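Kirnmont housing plan – 438 homes by when?

petar_fan
So the council has promised 438 new homes, with planning decisions in 90 days. I'd love to believe it, I really would, but we've waited years for the bypass and my poor mum is still on the list!

ToonMichiels
Bit harsh, I think. The new minister has cut the forms right down, and 23 sites are already through – more than the last lot ever managed, bless them.

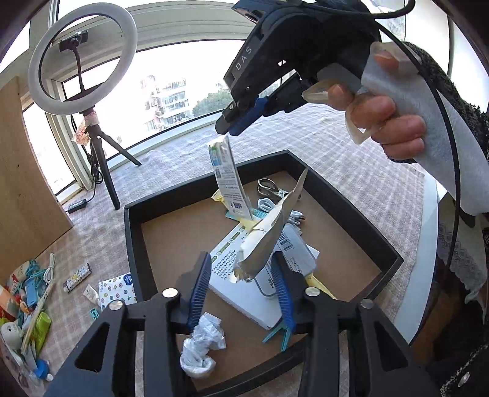

Two black grippers and a plastic bag

umis90
Sorry Toon, can't agree. Sites aren't houses, and who's going to build them? Cuesta Road got its permission in April and it's still a field (a lovely one, mind).

ToonMichiels
Fair point about Cuesta Road, I'll give you that one.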